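Eftychia Raptis
Mar 11, 2019

OK so I've been promising a thread about the kitchen redo for weeks and here I finally am with a coffee and no excuses. Mostly it's about grout. Sorry in advance to everyone who followed me for the bread.

Background: we bought the apartment in July, and the kitchen had brown tile from floor to ceiling with brown grout between it. I wanted white. My husband wanted white. My mother said white shows everything, and my mother raised five kids, so I should have listened a bit harder.

First thing I learned is that when you tell a tile store you want "white tile" they look at you with real pity. The guy at Margaritis laid out 19 whites on the counter. One was pink. I will fight anyone who says it wasn't pink.

Second thing: the grout color changes the whole wall way more than the tile does. White on white and the wall goes quiet. Go dark and suddenly every single line is a decision you made and have to live with!

I was all in on dark lines by then. White squares, thin dark grid, marble-look surface in front. I talked about it to people at dinner whether they asked or not.

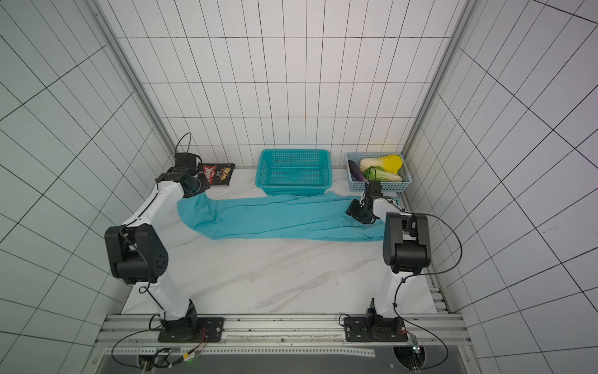 Doğukan Tekin: Dark grout all the way. We did ours in charcoal and it still looks the same, but please seal it twice, the first coat just disappears.

Sealing it twice!! Writing that on my hand. The bag only says once, but the bag also says "easy cleanup" so I don't trust the bag.

Now, the dark grout problem, which I found out the hard way on the test board: haze. You wipe it, it looks great, you go have lunch, you come back and there's a gray film over all your lovely white tile. I went at it with a damp sponge, then a drier sponge, then some language.

What worked for me was waiting longer before the first wipe and changing the water constantly. I mean constantly. I went through 11 buckets on one wall and my shoulders have filed a complaint.

The other thing is layout. Do it dry first, on the floor, with spacers. I started from the left corner like a person reading a book and ended up with a sad little sliver on the right, next to the window, where the light hits it every morning. Start from the middle. Please, start from the middle.

Size matters too (stop it). Small squares mean more grout, and more grout means more scrubbing behind the stove. For the back wall I switched to tall rectangles in plain straight rows and I like it so much better, it makes our low ceiling look a little less low.

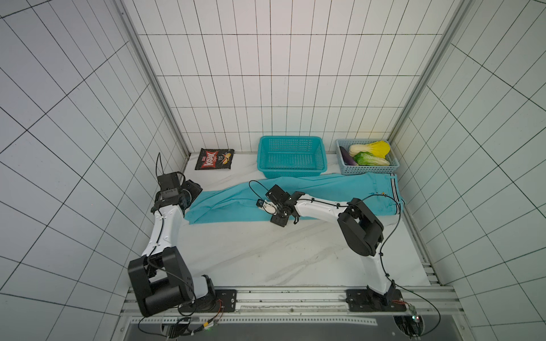
Tall tiles, thin black lines, marble look out front. Sold.

Total damage so far is 70 tiles on the back wall and one marriage slightly strained over spacer width. Side walls are next. If anyone has a trick for cutting around an outlet without cracking the corner off, my replies are open and I have snacks.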